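3.2 마른 콩을 고르고 담아 두는 일

메주를 쑤거나 콩물을 내는 과정에 관한 글은 적지 않지만, 콩이 물에 들어가기 전의 시간에 대해서는 의외로 기록이 드물다. 우리가 만난 사람들은 대부분 이 시간을 ‘일’로 치지 않았고, 무엇을 하셨느냐고 물으면 “그냥 콩 좀 봤지요” 하고 웃어넘기기 일쑤였다. 그런데 막상 곁에 앉아 지켜보면 그 ‘본다’는 말 속에 참으로 많은 것이 들어 있었다. 손바닥으로 콩을 살살 굴려 보고, 쭈글쭈글한 것을 집어내고, 한 줌 쥐었다가 흘려보내며 소리를 듣는 분도 계셨다.

면담에 응해 준 가구는 모두 60가구이며, 7월 한 달 동안 오전 시간에 주로 방문하였다. 처음에는 고르는 그릇이 집집마다 비슷하리라 짐작했으나, 채반이나 쟁반을 쓰는 집 못지않게 넓은 냄비나 웍을 쓰는 집도 눈에 띄었다. 바닥이 둥근 그릇에서는 콩이 저절로 가운데로 모이기 때문에 한 손으로 헤치고 다시 모으기가 수월하다고들 하였다. 공동 연구자 드라기차 호지치(Dragica Hodžić)는 자신이 자란 집에서도 강낭콩을 꼭 깊은 냄비에 부어 놓고 골랐다며 무척 반가워했는데, 이 대화가 계기가 되어 면담지에 그릇에 관한 문항 2개를 새로 넣게 되었다.

담아 두는 방식은 고르는 방식보다 훨씬 다양하였다. 팥과 녹두와 메주콩을 한 번에 꺼내 놓고 쓰는 집에서는 칸이 나뉜 그릇을 아끼는 경우가 많았고, 밥에 둘 콩과 갈아 마실 콩을 아예 다른 선반에 두는 집도 있었다. 어느 쪽이든 콩은 조리대 한구석에 얌전히 물러나 있지 않고, 마시던 물이나 먹던 반찬과 한 상에 섞여 지내는 때가 잦았다(그림 1). 식탁이 곧 작업대인 셈이어서, 끼니와 준비의 경계를 시간으로 나누려던 우리의 처음 계획은 다소 순진한 것이었음을 인정하지 않을 수 없다.

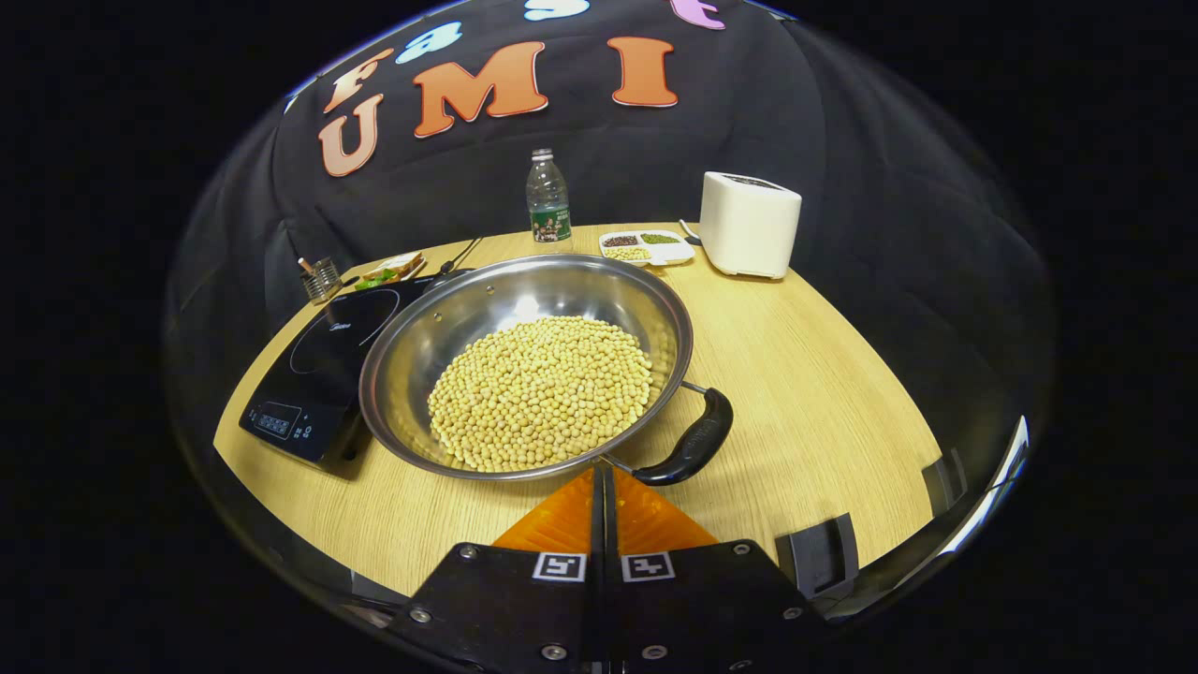 그림 1. 식탁 위의 마른 콩. 가운데는 메주콩을 담은 스테인리스 웍, 왼쪽은 인덕션 쿡탑, 뒤쪽은 콩을 종류별로 나누어 담은 흰색 칸 그릇.

이러한 사정을 고려하여 이후의 분석에서는 ‘준비 시간’이라는 항목을 따로 두지 않고, 콩이 상 위에 나와 있는 동안을 통틀어 하나의 단위로 보았다. 물론 이렇게 하면 콩을 꺼내 놓고 전화를 받거나 낮잠을 자는 시간까지 함께 들어오게 된다. 그래도 응답자들이 들려준 이야기의 결에는 이편이 한결 가까웠고, 콩을 꺼내 두고 다른 일을 하는 시간이 어쩌면 이 살림의 느긋한 박자를 가장 잘 보여 주는지도 모르겠다. 그릇의 크기와 한 번에 고르는 양의 관계는 3.3절에서 다룬다.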